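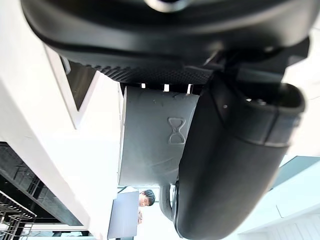 Chapter 6
Comparing End Effectors on the Bench

6.1 Scope of the chapter

Chapters 4 and 5 treated the arm as a positioning device. The tool flange was assumed to carry a known mass, and whatever was bolted to it was assumed to hold the workpiece without slip. Both assumptions are now dropped. This chapter covers the selection and comparative testing of parallel and adaptive grippers on a small articulated arm, with attention to the finger pad, the wrist-mounted camera and the controller that links them.

By the end of the chapter the reader should be able to write a test plan that separates the behaviour of a gripper from the behaviour of the arm carrying it, carry out a pull-off test and a repeat-grasp test, and report the results in a form that another laboratory can reproduce. Section 6.2 sets out the terms. Sections 6.3 and 6.4 describe the test articles and the bench. Section 6.5 deals with the camera. Friction models for compliant pads are deferred to Chapter 7.

Familiarity with the static force analysis of Chapter 3 is assumed. Readers who have not worked through the payload derating problems at the end of Chapter 4 should do so first.

6.2 Terms

Manufacturers' data sheets use the words "grip force" for several different quantities. In this book the following usage is kept throughout.

Grip force is the normal force exerted by one finger on a rigid body held between the fingers, measured at the centre of the pad with the actuator at steady state. It is quoted in newtons for a single finger. Data sheets that quote the sum of the forces on opposing fingers give a figure twice as large for the same hardware, and the two conventions are easily confused.

Holding force is the external force, applied in a stated direction, at which the workpiece first moves relative to the pad. It depends on the pad, the workpiece surface and the direction of pull, and has no meaning unless all three are reported.

Stroke is the change in distance between opposing pads from fully open to fully closed. On linkage-driven grippers the fingertips may also travel along the approach axis as they close. This secondary travel is called axial walk. It is seldom listed and must be measured.

Compliance refers to deflection of the pad and finger under load. Pad compliance and finger compliance are reported separately where the construction allows it.

A grasp is counted as complete when the workpiece has been lifted clear of its support, held for the dwell time and released at the target. A workpiece that is lifted and then lost is recorded as a drop. A workpiece that is never lifted is recorded as a miss. Drops and misses must not be merged in the results table. A drop points towards the pad or the grip force, while a miss usually points towards calibration, approach height or timing.

6.3 Test articles

Two grippers are used in the worked material for this chapter. The Jilby is an electrically driven parallel gripper with straight jaws and replaceable pads. The Istetti is a linkage-driven adaptive gripper whose fingers can wrap a curved workpiece at the cost of noticeable axial walk. Both are carried on the same arm and driven from the same Vadov controller, which exposes grip force, closing speed and position as separate setpoints.

Using one controller for both articles removes a common source of error. In earlier comparisons it was usual to test each gripper with its supplier's own control box. The closing profile then differed between articles, and a gripper that approached the workpiece slowly was credited with better pads than it had. If a single controller cannot be used, the closing speed at the moment of contact should be logged for each article and matched before any holding force is measured.

Pads require the same discipline. A rubber pad in service collects fine scratches and scuff marks, and its friction changes with them. New pads also behave differently from pads that have been run in, since mould release and surface film take some time to wear off. The procedure adopted here is as follows.

1. Fit a new pair of pads and record the batch.
2. Wipe both pads with isopropyl alcohol on a lint-free cloth and allow them to dry.
3. Run 80 closing cycles on the reference block at the nominal grip force.
4. Wipe again and inspect under raking light. Sketch or photograph any mark longer than the pad is thick.
5. Begin the recorded trials without further cleaning.

Pads that are already marked may be used for a comparison, provided that both articles carry pads of similar age and that the condition is stated. A comparison of a new pad with a worn one is a test of wear and should be labelled accordingly.

6.4 The bench

The Rutherford bench, on which the chapter's exercises are based, is an ordinary room fitted out for small-arm work. It has no special optical or vibration treatment, and the methods are chosen to tolerate this. The arm is bolted to a steel base plate. Workpieces are presented on a removable tray located by two dowels, so that the tray can be swapped between runs without recalibration.

The operator works from a laptop within sight of the tool and within reach of the stop button. All motion during set-up is carried out at reduced speed. The exclusion zone marked on the floor is calculated for the longest article under test, including the fingers at full axial walk, and must be recalculated when a different gripper is fitted.

Three checks are made each time a gripper is exchanged. The tool mass and centre of gravity are re-entered in the controller and confirmed by the static pose routine of Section 4.6. The tool centre point is re-measured against the fixed pin. The cable is then observed through a full rotation of the last joint in both directions, at low speed, with the gripper open. A cable that tightens near the joint limit will add a side load to the wrist, and that load will appear in the pull-off results as scatter.

The workpiece set should be small and should be described fully. A steel block, a machined acrylic cylinder, a cardboard carton and a soft pouch are sufficient for the exercises. Mass, principal dimensions and surface finish are recorded for each. Household goods may be added where the application calls for them, but packaging varies between production runs and a sealed spare of each item should be kept.

6.5 The wrist camera

A camera mounted at the wrist moves with the gripper, so its geometry relative to the fingers is fixed and the hand-eye calibration survives any motion of the arm. The drawback is occlusion. With a short bracket, the gripper housing and the fingers take up a large share of the image, and the background is visible only in the gaps around them. The proportion lost depends on the article. A broad flat pad close to the lens can hide the workpiece altogether, where a slender finger hides only a strip of it.

Occlusion should be measured before trials begin. With the gripper at full stroke, at half stroke and closed, capture one image each against a plain white card, and trace the outline of every part of the tool. The untraced area, expressed as a fraction of the whole, is called the clear fraction. It is entered in the results table beside the stroke.

The orientation of the camera on its bracket must also be recorded. A sensor mounted sideways returns a rotated view of the room, and a detector trained on upright images may perform poorly on it. The rotation can be corrected in software ahead of the detector, provided that the same correction is applied to the calibration images.

Two further effects deserve mention. Glossy black housings reflect overhead lights and produce highlights that shift as the wrist turns. People and equipment behind the tool enter the view whenever the wrist tilts upward. Both can be dealt with by a fixed mask over the tool and a limit on working depth. For the bench described above, the depth limit is set at 500 mm from the lens.

6.6 Before proceeding

The first laboratory exercise requires one gripper, one pair of run-in pads and the steel block. Prepare a blank results table with columns for article, pad condition, grip force setpoint, closing speed at contact, direction of pull, holding force, drops, misses and clear fraction. Leave a wide column for remarks. The exercise takes one laboratory session for a pair of students, with the pads run in beforehand.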